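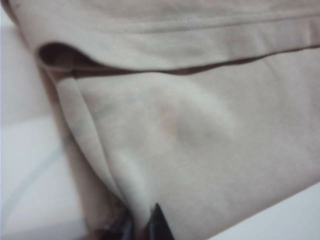
Chun-hung Kwok thinks I have the wrong idea about clothing rental. I had told him over the phone that paying every month for things you never own sounded like a bad deal, and he laughed and asked how many coats I had.

Kwok runs Skorero, a service in Ernen that lends out plain everyday clothes for 31 dollars a month. Members get 12 pieces at a time and send them back when they like. "People wear a fifth of what they buy," he said. I asked where the fifth came from. "It's what I see in closets," he said, and moved on.

He is good company and hard to pin down. When I brought up shipping – every sweater crosses the state twice, at least – he said that people drive to malls too. When I asked what happens to worn-out stock, he said it goes to "a partner." The partner is Prernow, a sorting firm, and he didn't know what share of the clothes it resells.
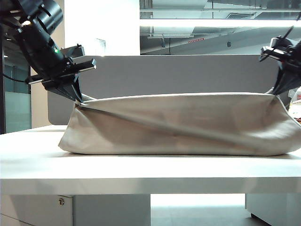

Triantafyllou, reached later by email, wrote that rental only saves anything if members stop shopping, and that she had yet to meet one who did. She used to buy for a department store and has no stake in Skorero.

I read her line to Kwok. He was quiet for a bit. "She may be right about some of them," he said. "I can't follow a customer into a store." He did point to a survey he sent out in August, which 136 members filled in. Most said they bought less.

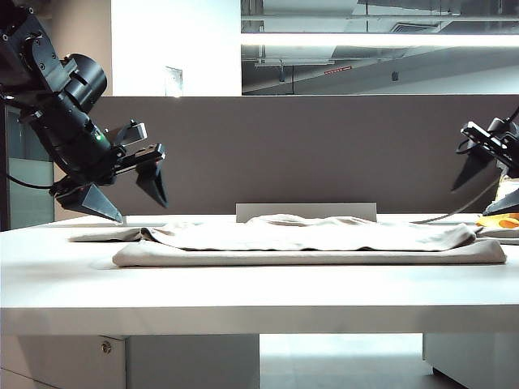

A survey like that tells you what members wish were true, and they had just been asked by the man they pay. I said so. Kwok said he would gladly use better numbers if somebody paid for them.

What he does know is repairs. Skorero mended 132 garments last year, mostly hems and cuffs, and he can tell you the cost of each one. "A button is cheap. A zipper hurts." 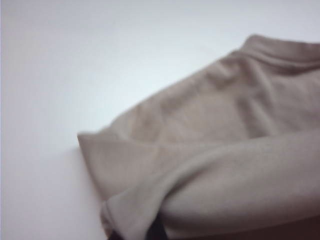
Beige fabric on a white surface.

Would he rent his own clothes? He already does, he said, apart from shoes and one gray jacket he has had since college. I asked why he kept the jacket. "I like it," he said. "It fits."

Feb 28, 2021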